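Civley Tenants Association — Minutes, general meeting
2024-12-14, ground floor lounge

Present: Albane Deschamps (chair), Hervé Renaud, Eugénie Moulin, Capucine Sabatier, Ayanda Hlongwane (minutes), plus residents from both stairwells. Quorum OK. Apologies from the Druren Street end, bus trouble.

Started late, waiting on the key.

1. Last minutes
Approved with one fix. Eugénie says she never agreed to store the folding chairs, she agreed to "look into it." Changed.

2. Laundry room hours
Long one. Current hours 6 to 8 in the evening are too short, everybody agrees on that. Disagreement is on mornings. Hervé wants a 6 a.m. start for people on early shift. Two residents above the room say spin cycle comes straight up through the floor. Capucine asked if rubber mats under the machines were ever tried. No one knew. Albane to call Honkanen (they service the machines) and ask about mats and what they'd cost.
Vote on mornings put off until we hear back. Evenings extended to 10, passed, three against.
Also — please clean the lint trap. Sign will go up again. Last sign lasted a week.

3. Shared kitchen cupboards
Carried over from June. Who gets what shelf, what happens to food with no name on it, whether we want locks. Eugénie read out the draft rules. Main points: name and date on everything, dry goods only, nothing left past a month, bottom shelf is for the group (coffee, sugar, salt, paper napkins). Resident from upstairs asked what counts as dry goods. Rice yes, potatoes no, onions argued over for a while. Onions no.
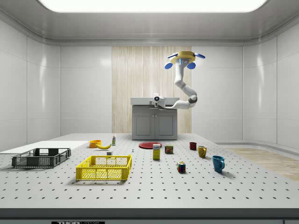 Locks were voted down, too many keys to look after already. Capucine wants the shared food kept low and behind closed doors so the counter stays free for cooking, and the model she'd go by is the gray cabinet with two doors, recessed panels and a white top. Plain, wipes down, she says. Hervé thinks white tops stain from coffee and wants something darker. Left open. Draft rules go to all mailboxes, comments to Eugénie in writing please, not in the hallway.

4. Money
Balance read out. We have 500 in the general fund after the boiler bill. Hervé asked why the boiler visit was billed twice, Albane says second one was a return call and she is disputing it. Letter sent, no answer. Will phone.
Request for 100 for the winter supper: passed. Receipts to Albane, actual reciepts this time, not a note saying "bread."

5. Back wall in the lounge
Paint is peeling behind the radiator and there's the old mark from when the bookcase was moved. Options on the table:
— repaint whole wall, white again
— repaint and hang the notice boards over the worst of it
— panel the middle and leave the sides alone
Fedarness quoted for painting only. They want the room empty the day before. Capucine says quote doesn't mention filling the cracks, should be asked.

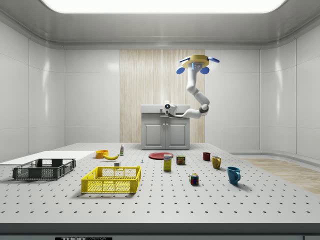

Hervé is for paneling, since he's tired of repainting every couple of years. His idea is to go tall and pale, like the wood-grain panel behind the light gray cabinet, center section only with the rest of the wall kept white. Eugénie likes the look but asked who fits it and what about the radiator. Fair point. Ayanda asked if panels can come off again if there's a leak behind. Hervé to find out, and to get a price that includes labor. Nothing decided. If no price by next meeting we go with paint.

6. Bikes
Same as always. The rack holds 8 and there's more bikes than that. Three have flat tires and haven't moved in a long time. Tags going on all bikes this week, owners take the tag off, anything still tagged next month gets moved to the cellar. Moved, not thrown out — Albane wants that written down. Written down.
Child seats on the rack take up two places, please take them off if you can.

7. Winter supper
Capucine running it. Soup, bread, somebody's cheese. Need: big pots, ladles, extension cord that works. Sign-up sheet by the mailboxes. Quiet by 10 out of respect for the ground floor. Eugénie doing a table for the kids with paper and glue. Music discussed, Hervé offered his speaker, thank you Hervé, low volume.

8. Storage in the lounge
Games, tablecloths and the first aid box are all in one carton at the moment. Capucine against more open shelves, they fill up with junk. Drawers better for the small things, doors for the tablecloths. First aid box to go wherever people can reach it fast, and checked, the bandages in there are old. Ayanda to measure the left side of the room and report. No spending until item 5 is settled.

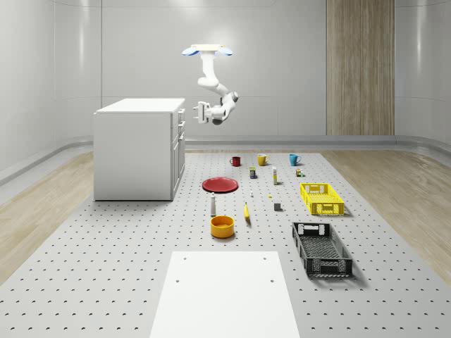
9. Any other business
— Hall light on second floor flickers. Reported again.
— Somebody is propping the front door with a brick. Stop please.
— Package left with Eugénie, no apartment number on it, she'd like it gone.
— Recycling pick up changes after the holidays, leaflet on the board.

Actions
Albane: Honkanen re mats, boiler bill
Hervé: panel price with labor, speaker
Eugénie: kitchen rules to mailboxes
Capucine: supper, ask Fedarness about cracks
Ayanda: measuring, bike tags, lint sign

Next meeting same room, date to be posted. Closed once the chairs were stacked.

A.H.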